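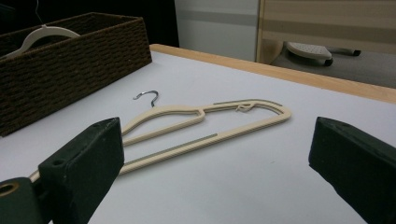 4. Teaching a pick with the Plulell hand tool

Applies to Plulell kit rev B and later. For rev A see the old Endbridge sheet, the trigger is on the other side.

Before you start

Sections 2 and 3 done. Tool charged, paired, fingers bolted on. If the fingers wobble go back to 2.6, don't carry on and hope.

Clear the table. Leave only the item you are teaching and the bin it goes in. A plain, light table works best. Shiny tops are ok if the lamp is not right over them.

Start with something flat and stiff. A plastic hanger is good – thin enough to be a fair test, and the hook gives you a second place to grab later on. Shirts, straps and cables come in section 7.

4.1 Opening a session

1. Hold the power button until the light goes green.
2. Open Dulia on the laptop. Pick New Task.
3. Type a task name. Short, no slashes. "hanger to basket" is fine.
4. Set the number of takes. Default is 30. Leave it for your first task.
5. Squeeze the trigger all the way, let go all the way. Twice. This sets the finger travel.
6. Wait for the beep.

Note: no beep means the travel didn't save. Usually the trigger was let go too early. Repeat step 5.

4.2 Recording a take

1. Lay the hanger flat. Any angle, but change the angle every take.
2. Hold the tool over the table, fingers open, both finger tips in the camera view.
3. Press Record. Count to two before you move.
4. Come down slow. One finger either side of the part you want to grab.
5. Stop just above the table top. Do not press down.
6. Close until the hanger is held. Stop squeezing there.
7. Lift straight up, move over the basket, lower, open.
8. Back away, then press Record again to end the take.

CAUTION: Fingers close with real force, even at the low setting. Keep your other hand out of the gap. Do not hold the hanger steady with your free hand while closing.

CAUTION: Do not drag the finger tips on the table. The pads wear fast and a worn pad slips. Spare pads are part no. 198, sold in pairs.

Note: hangers with non-slip strips grip differently on the strip and off it. Do some takes on each. If you only ever grab the strip, the arm will struggle with bare plastic.

Note: the finger can hide part of a thin item from the camera. Thats normal. Keep enough of it in view that you can tell which way it points.

4.3 Checking your takes

1. Go to Review. Play each take at double speed.
2. Delete any where the hanger was dropped, or where you moved before the count of two.
3. Delete any marked with a red bar (tracking lost).
4. Record replacements untill the counter is full again.
5. Press Upload. Stay on the wifi.

A first task at 30 takes gets you a rough result. For daily use go to 150 – split over a few sessions, different light if you can.

4.4 If it goes wrong

Error 51: camera blocked or lens dirty. Wipe with the dry cloth in the kit, restart Dulia.

Red bar on every take: you are moving too fast, or the table has nothing for the tracker to look at. Leave the bin on the table and keep the room behind it in view.

Grip slips on lift: fingers closed on an edge. Come in squarer.

Tool gets hot: switch off, leave it to cool. Do not record while charging.

Still stuck – send the session log to Ximena Arellano at Cárdenas support, with the task name in the subject line. Do not send video unless asked, the files bounce.

Next: section 5, Running the task on the arm. Fit the guard first.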